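Danish Jafri
@danishjafri
19 May 2018

Saturday at the bench, because the gripper on cell 3 has decided it has opinions. A thread on looking after one (1) robot cell, for those of you with better weekends.

Background: cell 3 does tabletop pick and place. Ordinary household stuff on a green table, arm comes down from the top, picks thing up, puts thing somewhere else. My mum does this for free and has never once thrown error 3137.

Error 3137 is "finger position deviation". In practice it means the fingers believe they are closed and the encoder would like a word.

First suspect is always the cable. Whoever routed the old one gave it a lovely tight bend right at the wrist, where it flexes every cycle. I re-ran it in March with a proper service loop and was insufferable about it for a week.

So naturally I checked the cable first, hoping it wasn't the cable. It wasn't the cable. Insufferable status renewed.

Second suspect, finger pads. We swap them at 3000 cycles. The log said we were at more than 3000. The log did not say how much more, as Lawal Ownership-of-the-Log Ogunleye resets the counter when he reboots the controller. Lawal, I love you, stop it.

Pads were glazed like a Timbit. Peeled them, cleaned the fingers with isopropyl, new pads on, 2 screws a side. Dropped one screw. Found it in my cuff an hour later.

Re-zeroing after a pad change is where people get clever. Don't. Jog to the open stop, home, jog to closed with nothing in the fingers, save, power cycle, home again. The Durrani manual skips the second home. The Durrani manual is wrong.

Then the tool centre point, which had drifted 2 mm in Z. Doesn't sound like much until you're trying to get under a piece of cutlery lying flat on a table. Two millimetres is the whole job.

Cutlery is my test set for exactly that reason. A cup will forgive you. A fork is thin and shiny and holds a grudge.

Put the speed back to 25% for the first runs. Kostus (our scheduler, don't ask who named it) kept helpfully restoring full speed, so I locked it out at the pendant. Full speed is for Mondays, when somebody else is on.

Someone in my replies wants to know why we don't just buy the Plilutberg gripper with the self-calibrating fingers. I would also like a boat.

Cell's re-homed, pads are on, offsets are saved in two places and written on the whiteboard in the Cundus room, where Lawal can't reboot them. Starting the slow runs now. Phone's going face down till lunch.

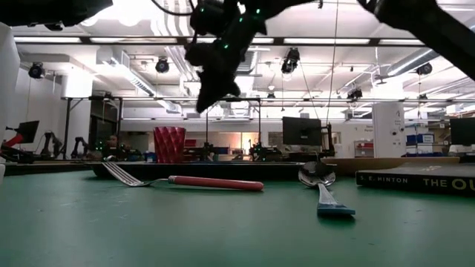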